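Ticket: Norkar bike computer shuts off mid-ride, mileage missing from season total
Status: open
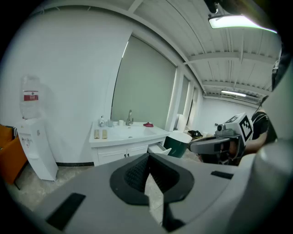

Hi again, me with the Norkar. Quick recap for whoever picks this up: I'm training for the Zamudio 300 in May and the unit keeps dying on my long rides. The last one was 321 km by my riding buddy's computer, and mine saved exactly 30 of it. Thirty!

What I've tried so far:

Factory reset, twice. No change.
Turned off the Zosier heart rate strap - it lasted longer, then froze on the climb out of Jernerard.
New charging cable. Battery showed full when I left home and still looked healthy when it quit.
Deleted all my old routes (painful, I'd kept some of them for years).

The other problem is my season total. It's stuck at 1,443 km and won't budge even when a ride does save properly. My club ranking runs off that number, so I'm sliding down the table while riding more than ever.

Update, 9:40 pm: installed the beta firmware you sent. Short spin went fine, total still stuck. Can you add the lost ride by hand if I send my buddy's file?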